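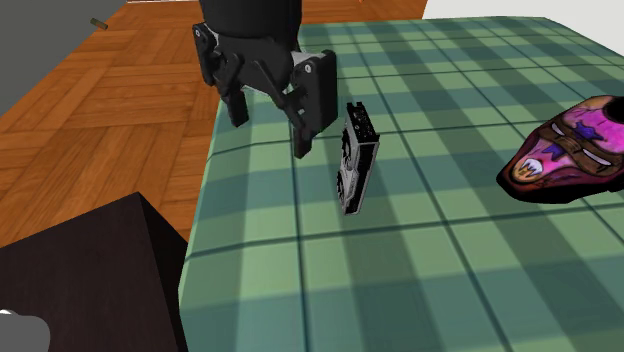
Sim grasping: what counts as a success? (house rules thread)

foltport_dan
Posted 13th July

Okay, I've been chewing on this since our last review. We run simulated pick episodes with a bunch of household clutter on a tablecloth, and our written rules for what gets logged as a good grasp are half a page long and full of holes. I'd like to steal yours! Right now ours say the object has to leave the surface and stay between the fingers until the episode ends. Fine for a mug. Then somebody drops in a graphics card standing on end, and the fingers can come down right next to it and knock it flat before they ever close. Does a knocked-over-then-picked card count? Ours says yes. I hate that.

skilten_mo
Ours says no. Any contact before the close command that moves the target more than 13 mm is a fail, full stop. We went through 1904 episodes in June with that rule and had to relabel 193 of them, which was a miserable week, but the numbers finally meant something.

Ruairi Ritchie
I think that's too strict, sorry. People nudge stuff all the time before they pick it up. If the policy learns to tip a card over and grab it by the edge, that's a perfectly good strategy for a lot of jobs. I'd log the contact as its own field and leave the success flag alone.

skilten_mo
Would you be happy with a real arm tipping over a real graphics card, though? With two fans on the side of it?

Ruairi Ritchie
No, but then write a rule about fragile objects! Don't punish the whole set for it.

wavton_kit
Jumping in on the neighbor question. Do you all have a rule for things lying near the target? We had a painted mask in a lot of our layouts and the arm kept sweeping it off the table on the way out, and every one of those was marked a success (the target was lifted, so hooray). We now fail anything where a non-target object ends up on the floor.

foltport_dan
Oh no, we don't check that at all. Adding it tonight.

baxterfan
Please also write down your starting pose. We insist on fingers open, nothing held, no contact with any object at step zero. I've been handed sets where the gripper starts already touching the target and it makes the approach part useless. And hold the lift for 500 ms before you call it.

foltport_dan
Okay, so I've got start pose, hold time and the floor rule going in. Tipping I'm putting down as a separate field for now, Ruairi's way, and mo can yell at me.

skilten_mo
Consider yourself yelled at. Send me the draft anyway, I want to see how you word the contact bit.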